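Recalibrating a kitchen scale, and why I stopped trusting the old one

The flour scale in our kitchen drifted for most of a year before I noticed. Bread is forgiving at the sizes I make, and a dough that comes out a little slack gets blamed on the weather. What gave it away was coffee. I weigh beans in the evening and again in the morning out of habit, and the two readings stopped agreeing by more than the last digit.

This post covers what I checked, in what order, and what I changed. The scale is a flat battery-powered unit sold under the name Skulto, with a glass top and a display that reads to the gram. I bought it at Banumetti, the housewares store near the bus depot, which has since stopped carrying that model. The same steps should work for any scale built on a strain gauge.

How the thing works, briefly

Inside a scale like this is a metal bar with a hole cut through it. When you load the platform, the bar bends by a very small amount. Thin resistors glued to the bar stretch or compress with it, and their resistance changes. They are wired as a bridge, so the electronics read a small voltage difference and convert it to a weight with a stored multiplier and a stored zero.

Three kinds of error come out of this. The zero can wander, the multiplier can be wrong, or the response can stop being a straight line. The first is corrected every time you press tare. The second scales with the load. The third is the worst one, and on a cheap scale it usually means the bar has been overloaded at some point.

Checking the zero

I turned the scale on with nothing on it and left it. Auto-shutoff makes this annoying, so I put a spoon on and took it off every so often to keep it awake. The empty reading crept up to 2 grams and stayed there. Cold electronics warming up will do this, and so will a weak battery. I changed the battery and the creep went away. The morning and evening difference got smaller but did not disappear.

The surface underneath matters too. Our counter has a seam where two sections meet, and I had been setting the scale across it. With one foot slightly low, the load does not go straight down through the bar. Moving the scale off the seam cost nothing, and I should have done it first.

Checking the multiplier

For this you need something whose weight you know. Coins are popular, but worn coins are light and you need a lot of them to reach a useful load. Water is better if you have a container with a mark you trust, except that most kitchen measuring cups are worse than the scale you are testing. I ended up buying a two-piece set of calibration weights from Jidier, a mail-order lab supply place. The larger piece is 800 grams, close to the flour in a batch of my usual bread.

The scale read low on the big weight and low on the small one, in almost the same proportion. That points to the multiplier. On this model you hold the unit button while powering on, wait for the display to flash, and place the weight it asks for. Mine asked for a weight I did not own. The manual does not mention that pressing tare at that point cycles through other choices, and one of those was a match.

Checking that the line is straight

After the new calibration both weights read correctly, alone and stacked. Then I tried the corners. Put the same weight near each corner of the platform in turn and write down the reading. A good scale shows the same number everywhere. Mine was fine in the middle and on three corners, and read low on the back left.

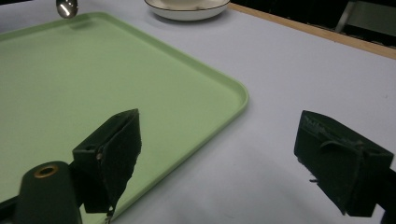
A low corner can be a foot problem or a bar problem. I swapped the two back feet, which are press-fit rubber, and the low reading moved to the other side. So it was the foot. The rubber had been pressed in at an angle, and the base was touching the counter beside it under load, carrying a little of the weight around the bar. Trimming the foot flush with a utility knife fixed it.

On older scales

While reading up on this I went back to the balance scale I inherited, a cast-iron counter model with a maker's plate that says Quách and the year 1887. It has no multiplier to drift. The two sides either balance or they don't, and the accuracy lives in the weights and in the knife edges the beam rests on. I cleaned the knife edges with a dry brush and put no oil on them, because oil collects flour dust and the beam gets sluggish. It still works, slowly, and takes up too much counter to use every day.

Current routine

I keep the calibration weights in a drawer in their original case and handle them with a cloth. Each March I repeat the zero, the two weights and the four corners, and write the readings on a card taped inside the cabinet door. The battery gets replaced at the same time whether it needs it or not. The next item is the little pocket scale I use for yeast and salt, which has its own problems with drafts from the window.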